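Updates > Facilities > Surface Care

We use cookies to measure visits to this page. By continuing, you accept our use of cookies.

Deltico Shared Workrooms
Posted 13th October

Deltico has revised its guidance on the care of pale work surfaces in all shared workrooms. The main points are set out in this thread. The full text is posted inside the door of each room.

The guidance applies to every light gray and white tabletop at the Guvel building and to the long counters at Krūmiņa. Dark tops and bare wood are covered by a separate sheet, which has not changed since June.

Members are asked to clear their own work area before leaving. Items left out overnight will be moved to the shelf by the entrance and kept there for 30 days. Labeled items will be returned to the member's locker where space allows.

Dry dust should be removed first. Please use the soft brush or a clean, dry cloth, and work from the far side of the table toward yourself. Wiping a dusty surface with a wet cloth leaves fine scratches, and these show most clearly on a light finish.

For general cleaning, use warm water with a small amount of dish soap. Wring the cloth out well. Rinse with a second cloth and dry the surface at once — standing water near a seam will lift the edge over time.

Scouring pads, steel wool and powdered cleansers are not permitted on any pale surface. This includes the white sponge blocks sold for marks on walls, which dull the finish after repeated use.

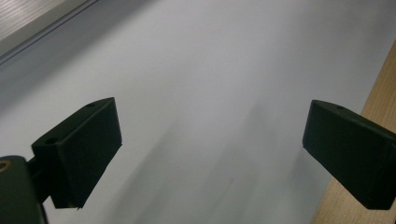 Ink and pencil marks should be treated the same day. Pencil will usually come away with a plain white eraser. For ink, put a little rubbing alcohol on a cloth, dab the mark, and rinse. Do not pour alcohol directly onto the table.

Glue should be left to harden and then lifted with the plastic scraper kept in the top drawer of each supply cabinet. Metal blades must not be used for this purpose, including by members who have used them elsewhere without damage.

Cutting is allowed only on a mat. Mats may be borrowed from the supply room and returned flat. A mat stored on its edge will curl, and a curled mat cannot be used safely with a blade.

Hot items require a rest beneath them at all times. Cork rests are provided in the kitchen corner at Guvel and under the first counter at Krūmiņa. A folded towel is not a suitable replacement.

The surface cleaner supplied in earlier months has been withdrawn from both sites. Any remaining bottles should be handed to the front office and should not be emptied into the sinks.

Damage should be reported on form 249, available at the front desk. Please give the room, the table and the nature of the mark. There is no charge for ordinary wear — members are encouraged to report small chips early, before moisture reaches the layer below.

Room 1106 at Guvel will be closed for three days while the table seams are resealed. Bookings already made for that room have been moved to the Drulanton wing at the same hours. Members affected have been notified by email.

Questions about the guidance may be sent to the front office at either site. Replies to this thread are not monitored outside office hours.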